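About Uken

Uken teaches bookkeeping to people who swore they'd never need it. Femke Baert runs both classes.
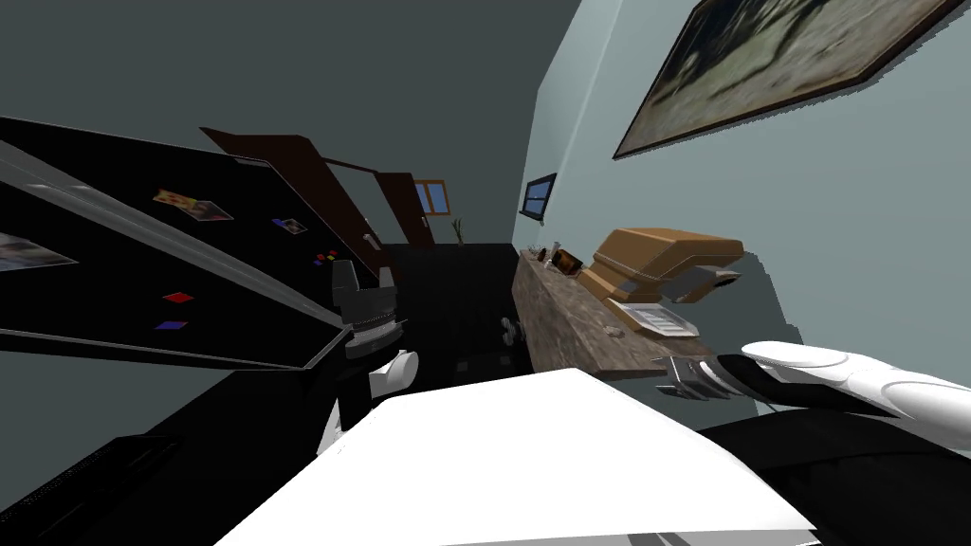

Magnets on the black refrigerator.

Our beginner course lasts 5 evenings.
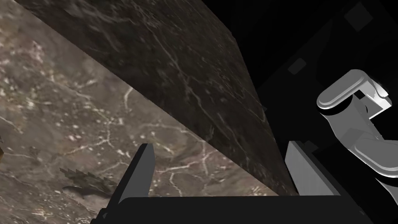

Ledgers come first, software later. Students find this cruel. Your columns should run straighter than the white veins in dark marble.
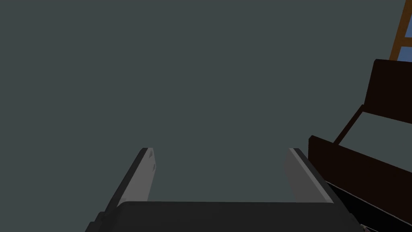

Tuition is $100, receipt included, and yes, you'll be asked to file it.
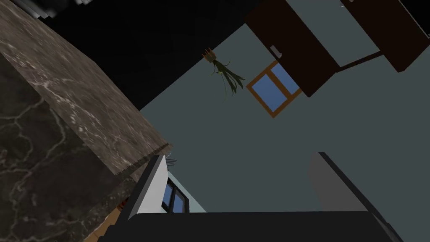 Enrollment opens in February.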